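Home Explore Notifications Lists Profile

Olga Prieto
23/01/2023

Thread on wooden tabletops and indoor humidity in the heating season. I get the same three questions every winter, so I'm writing the answers down once.

Wood exchanges moisture with the air until it reaches equilibrium. The board doesn't care what the weather app says. It responds to the relative humidity of the room it stands in, with a delay of days for thin stock and weeks for thick stock.

Cold outside air holds little water. Bring it in, heat it, and the relative humidity drops hard. The amount of water in the air hasn't changed, only how much it could hold.

My dining room peaked at 66 percent last August and is in the high twenties now. That is a normal swing for an old house with radiators. It is a big swing for a solid top.

Readings come from a Drilusar logger on a shelf at table height, away from the window. 397 days of data so far, one gap in April when the battery died and I didn't notice.

Check your hygrometer before trusting it. Damp table salt in a bottle cap, sealed in a zip bag with the sensor, should settle at 75 percent after several hours at room temperature. The salt should be a wet paste with no standing water on top. Mine read four points high. I subtract four and move on.

Direction matters. Along the grain, movement is small enough to ignore in furniture. Across the grain it is not. My table is 167 cm long and I have never measured a change in that dimension.

Across the width I measure just over three millimeters between the August high and the January low. Steel rule, two pencil marks on the underside, same spot each time.

Tangential movement (along the growth rings) is larger than radial movement (across them), often close to double. Flat-sawn boards show mostly tangential movement across the face. Quarter-sawn boards show mostly radial, so they stay flatter and cost more.

The ratio between the two is also why flat-sawn boards cup. The two faces of the board try to change width by different amounts.

The practical problem is almost never the movement itself. It is whatever stops the movement. A top that is free to shrink will shrink and you won't see it. A top screwed tight to a rigid frame on both sides will split, usually starting at an end.

How to check yours: get under it with a flashlight. Look for slotted screw holes, figure-eight clips, or wooden buttons sitting in a groove. Any of these is fine. Plain screws straight through the apron in round holes on both long sides are not.

If you find plain screws, back out the ones along one long side, elongate the holes across the grain with a small round file, add a washer, put the screws back snug. Leave the other side as it was. That fixes one edge and lets the other travel.

Wooden buttons need a gap between the button and the bottom of the groove. If the table was assembled in a dry month, leave room for it to grow. If it was assembled in a humid month, leave room for it to shrink. Plenty of kits ignore this. The Sirko instructions have you push every button fully home.

Breadboard ends: only the center should be glued. By late January the ends will stick out past the sides a little. In August they may sit a little short. Neither is a defect. Please don't sand them flush in winter. 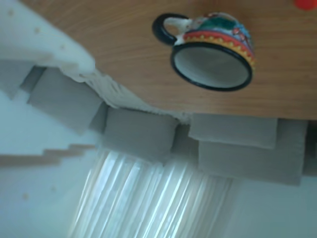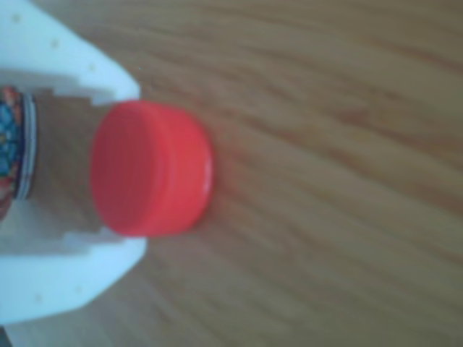
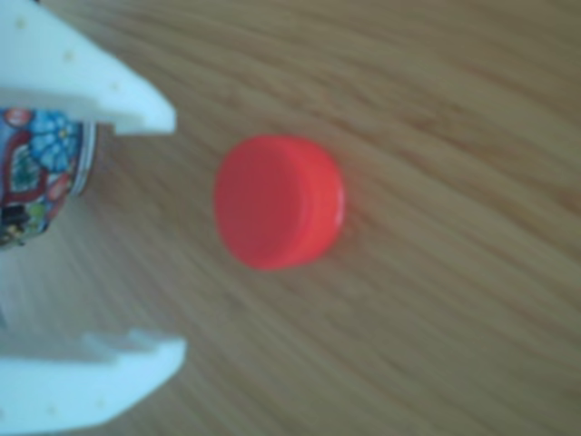 Vega Mateos
I thought a sealed finish stopped all of this. Mine has three coats of polyurethane on top and it still opened a gap at a glue line last winter. Did I do it wrong?

Replying to Vega and continuing the thread. No finish stops it. Film finishes slow the exchange. A short humid spell gets smoothed out, a whole season gets through.

Three coats on top and nothing underneath is the part I would look at. The bare side gains and loses moisture faster than the coated side, and the top cups. Whatever you put on the face, put a similar amount on the underside and the end grain. End grain takes up moisture much faster than face grain, so it gets an extra coat.

Oil gives less protection against vapor than varnish does. It is easier to repair. I use the Zirness hardwax oil on my own table and accept the movement. Varnish on the desk, where I don't want rings.

On gaps at glue lines: don't fill them in January. Filler goes in while the gap is at its widest, then the wood expands in summer, the filler has nowhere to go, and it either crushes the wood fibers next to it or pops out. Wait until late spring and see what is left.

If the gap closes fully by then, watch it for another year. If it stays open, the joint has failed and needs to be cut apart and reglued. I had one done at Fustadness. They ripped along the old line, jointed both edges and glued it up again. I lost the width of a saw blade, plus a little.

Same rule for checks at the ends of boards. A thin check that opens and closes with the seasons can be left alone. One that gets longer each winter means something is holding the top. Go back to the screws.

Placement. Keep a solid top away from radiators and floor vents. Heat on one end dries that end first and you get a twist that clamps won't remove. My table is 60 cm from the nearest radiator, which is closer than I'd like, but the door is on the other side.

Humidifiers. If you run one, aim for the mid thirties to forty in cold weather. Going higher puts condensation on the windows, and then you have a different repair. A bowl of water on the radiator does almost nothing for a room of normal size – I logged it for two weeks and could not find it in the data.

Veneered tops on plywood or MDF move very little. If you have one, most of this thread doesn't apply. Look at the edge: if the grain on the face doesn't carry over into end grain on the short side, it's probably veneer.

Measuring, if you want your own numbers. Mark two points on the underside, straight across the grain, as far apart as you can reach with the rule. Write the date, the width and the humidity next to them in pencil. Repeat every couple of months. A full year is enough to size your slots.

I'll post the humidity plot and the width readings on one axis once I've cleaned up the April gap. The width lags the humidity by several weeks and the lag is longer on the way down. I don't have a good explanation for that yet.

Contact Terms Privacy © 2023 Back to top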